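25th January

# Drying times, species by species

Henrike Engelhardt has run the kiln yard at Kröger for long enough to distrust round numbers. The yard dries hardwood for furniture shops, most of it in boards under two inches thick, and last year it put 784 loads through the chambers. We spoke in the yard office in Oneck while a load of ash was being stacked next door.

Her first subject was air drying, which she considers underused. "A kiln removes water at a cost per hour," she said. "A shed removes it at a cost per square foot. If you have the floor space, let the shed take the first part of the job."

Oak at Kröger stays under cover until it falls below 25 percent moisture content. Ash and maple go in earlier. Maple left outside in August will stain gray between the layers, and the stain runs too deep to plane out.

## Stickers and airflow

The strips that separate the layers are called stickers, and Engelhardt talks about them more than she talks about the kilns. Hers are three-quarters of an inch thick, cut from dry stock and set in vertical lines. "People buy a controller and then stack with scrap. The controller can't see a crooked stack."

A chamber takes 3,456 board feet when every board is eight feet long. Mixed lengths bring that down to 2,066 in a poor load – she had the sheet for one on her desk. Gaps at the end of a short row let the air pass around the stack, so the crew closes them with baffles.

She measures air speed on the exit side with a handheld meter. For oak she wants it low and steady. Fans are reversed every six hours.

## Moisture meters

The yard uses pin meters on incoming stock and oven-dried samples for the schedule itself. A pin meter reads poorly above the fiber saturation point, and Engelhardt does not record its figures there. "I write 'wet.' A number would suggest I know something."

Each load carries six sample boards, weighed every morning. The weights go into a program called Tokik, which plots them against the schedule. She also keeps them on paper.

## After delivery

Most complaints concern movement after the wood has left the yard. A tabletop glued up at eight percent and placed in a humid room will widen across the grain, and the fasteners have to allow for it. Engelhardt recommends slotted holes or buttons, and a week of rest in the shop before any cutting.
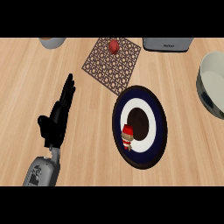
## The Purusau yard

A second site at Purusau opens later this year with two smaller chambers, intended for orders below 400 board feet. These now wait until a matching species and thickness comes along, sometimes for a month.

Engelhardt will write the schedules for both sites. She expects the small chambers to dry faster than the published tables allow, and she plans to run the first loads of maple at the slow setting anyway. "Then I'll weigh the samples and see," she said.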